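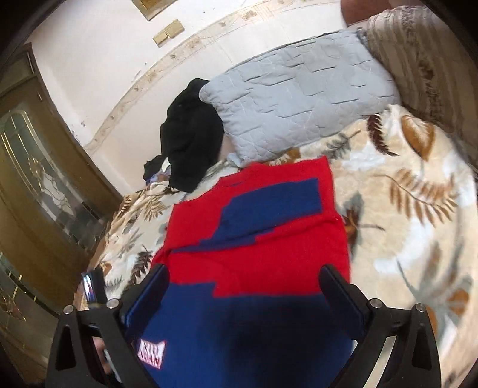 Trurard perception and planning tools – frequently asked questions

Which part of the stack does Trurard cover?
Trurard takes recorded hand-held gripper sessions and turns them into training episodes for a policy. It handles time alignment, pose tracking, garment masks and export. Low-level motor control is left to your own driver or to Hakton.

How many demonstrations do I need for folding?
Our folding baseline was trained on 2,000 episodes. Below that, grasping usually holds up but the second fold drifts. Add variety in bedding and room layout before adding more takes of the same jumper.

Does a patterned cover upset the garment mask?
It can. Large leaf or flower prints produce false edges, mostly where the print is close in colour to the knit. Set mask.temporal to 2 and check the boundary overlay. Strong colour blocks inside one garment may also be split into separate objects; merge them with the join tool before export.

Why do straight walls and door frames come out curved?
The raw stream keeps the wide lens projection. Tracking runs on it directly, using the calibration file. Rectify only for viewing – policies trained on rectified frames lose the outer part of the view.

Tracking fails with error 102. What does it mean?
Too few stable features were matched. Usual causes are a plain wall filling the view, fast wrist rotation, or glass doors reflecting the operator. Re-record the mapping pass slowly and mask the reflective panels.

Can I change the gripper fingers?
Yes. Measure the new finger tip offset, update tool.yaml and rerun the width calibration. Old episodes keep their old offset and should not be mixed with new ones in the same export.

Is the Fitzsimmons planner still supported?
For playback only. New projects should use the Flornico planner, the default from release 17.

Where do I report a fault?
Send the session log and calibration file to Thierry Arnaud through the support form. Do not trim the log.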